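Ticket 766: hand quote, second go

Hiya, me again! Zanadis have come back with 3000 for the five-fingered hand, but the wrist bracket is extra and it's a 14 week wait, so we'd be into July before it's on the arm.

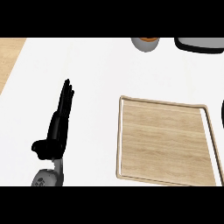
Kenji Boateng reckons we should stay in simulation till then, and I'm all for it (the Lumenta licence is paid up anyway). Could you ask them for a price with the bracket included? Leaving this open till I hear back.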